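## 4. Teaching the Grasp Planner to Handle Clear Plates

This section applies to Trerari Planner, release 3, and replaces the text issued in July. It explains how to set up perception and grasp planning for transparent parts from two-handed demonstrations. Complete the time alignment check in Section 3 before you begin.

### 4.1 Preparing a session

1. Open the Sessions panel and select **New > Two-Handed**.
2. Load both wrist streams and the head stream. The planner will not accept a session in which one stream is missing.
3. Set the part class to **Clear, flat**. This setting turns off depth filling, which tends to place a false surface behind acrylic.
4. Set the approach window to 18 frames. 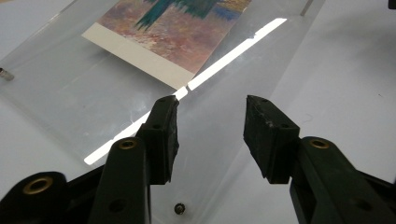

5. Select the first wrist stream and scroll to the last frame in which the fingers are fully open. Mark it as **Pre-grasp**.
6. Repeat for the second wrist stream. The two marks need not fall on the same frame.

**Note:** Bright lines on a polished plate may be read as part edges. If the edge overlay follows a reflection, delete that edge by hand and lock the frame. Do not raise the edge threshold for the whole session — doing so also removes the true edge of the plate.

### 4.2 Aligning the head view

The head stream gives the planner a shared reference for both grippers. It is used for rough position only. Final finger placement is always taken from the wrist streams.

1. Select the head stream and choose **Fit Work Area**.
2. Place the four corner handles on the corners of the work board. If a corner is hidden, extend the two nearest sides until they cross.
3. Outline the plate. Include any part of it that lies beneath another flat item, such as a printed card.
4. Assign each gripper track to **Left** or **Right**. Tracks are not assigned automatically.

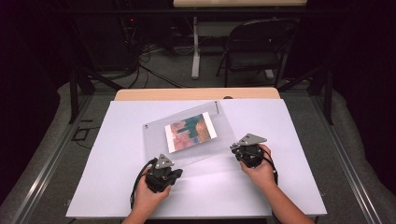 **Does the plate outline have to be redrawn for every frame?**

One outline per session is enough in most cases. The tracker carries it forward and stops when its confidence falls below the set limit, at which point a new outline is requested.

**Caution:** Never swap the left and right tracks after planning has started. The planner keeps the earlier collision model and may produce paths in which the arms cross. Close the session and start again.

### 4.3 Marking posts and pegs

Metal pegs must be entered as separate obstacles, even when they are attached to the plate.

1. In the wrist stream, choose **Add Obstacle > Cylinder**.
2. Click the top of the peg, then its base. If the base is seen through the plate, turn on **View Through Part** first.
3. Set the clearance to 4 mm.

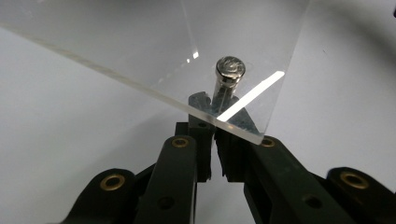 4. Select **Check Fingers**. The planner closes the finger model in small steps and reports any contact with the cylinder.
5. If contact is reported, widen the clearance or move the pre-grasp mark to an earlier frame, then run the check again.
6. Save the session. The status line should read **Ready to plan**.

**Note:** Polished caps reflect their surroundings and can shift the fitted center between frames. Where the shift is visible in the overlay, set the obstacle to **Fixed**.

### 4.4 Error messages

- **Code 52, plate lost:** The outline could not be followed. Redraw it at the frame shown.
- **Code 53, no shared reference:** The head stream has not been fitted. Return to 4.2.

Sessions that fail twice with the same code should be exported with their logs and sent to Noelia Ortuño, Planner Support.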